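Section 2: Setting up the table

I do this part first thing on Saturday, while I've still got coffee in me. The Primness guide is 86 pages long and I only ever use this bit, so I've boiled it down.

1. Clear the round table and wipe it. Let it dry.

2. Put the gray tray toward one side and stand the flower pot on it. (I like daisies, but anything short and bushy will do!)

3. Bring over your bottles. Lay them down for now, well away from the pot.

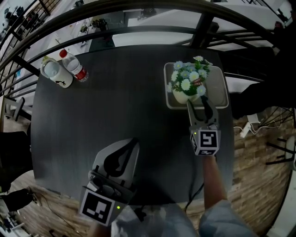 Fig. 2-1. Pot on its tray, bottles lying down.

Note: dark tabletops show every smudge, so keep the cloth handy.

4. Step back and check the light. I give it 15 minutes before I decide, and bright and even is what I'm after – white walls help a lot.

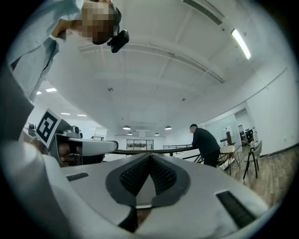 Usance wrote in to say that 15 minutes is way too long, and that checking once from each chair and moving on works just as well for a small table.

Fair enough, and if you're in a hurry, go with that. I'm fussy.

5. Now pick your flowers. Artificial ones are fine by me, and they never drip. Fluff the leaves out first, then bend the stems so the tallest bloom ends up near the middle.

Caution: don't pull on the flower heads. Hold the stem down low, or you'll be gluing petals all afternoon (ask me how I know).

6. Stand a water bottle up if you want one out, with the label facing forward. 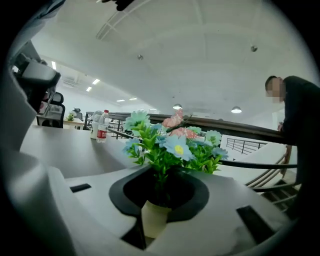
Fig. 2-2. Blue and pink artificial blooms in a small cream pot.

7. Dust the blooms with a soft brush and go on to the Cidum shelf in Section 3.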